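Teaching by Hand at the Sterel Laboratory

Musyoka Lyimo leads the demonstration program at Sterel, where operators guide a two-handed robot from a remote station. The program has recorded 1,920 demonstrations to date, each one a person completing a short task through the machine.

"We do not write out the motion," Lyimo said. "An operator performs it, and the system keeps what the joints did."

New operators train for 24 hours before their work is accepted. Lyimo considers the thumb the hardest part to learn. "People close the fingers well on the first day – the thumb takes longer."

Sessions are limited to two hours. Tired operators, he noted, produce hesitant recordings, and the hesitation is learned along with the task.
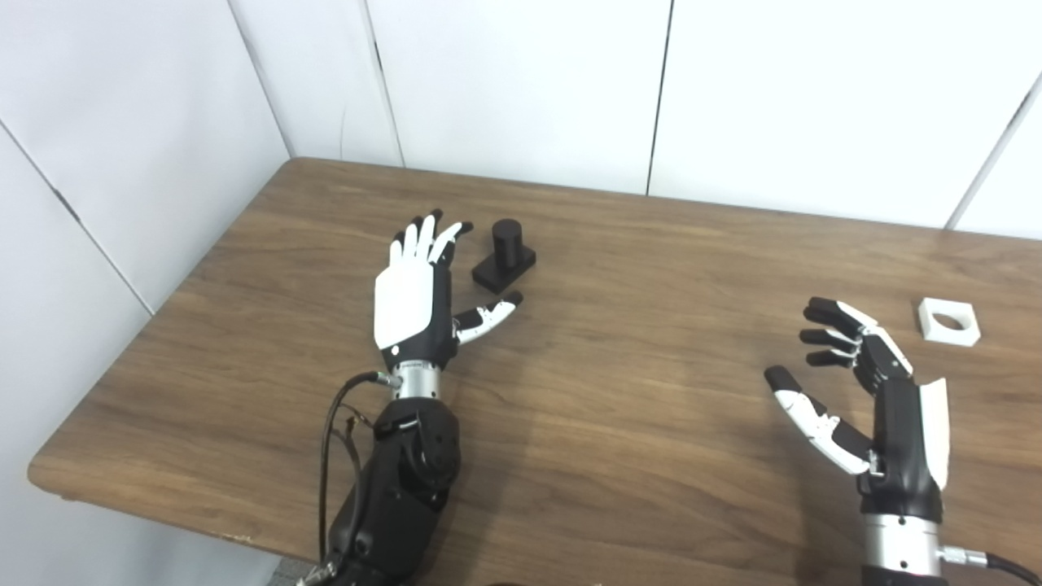
By the Clakeck Research Office | 2020-03-16

The current exercise uses a black cylinder on a square base and a white block with a round hole through its center. Lyimo chose the parts for their plain shapes. "An operator should be thinking about the grip," he said, "and about very little else."

Eight operators are now assigned to the exercise. A second site, at Plodcombe, will begin recording the same task under his direction.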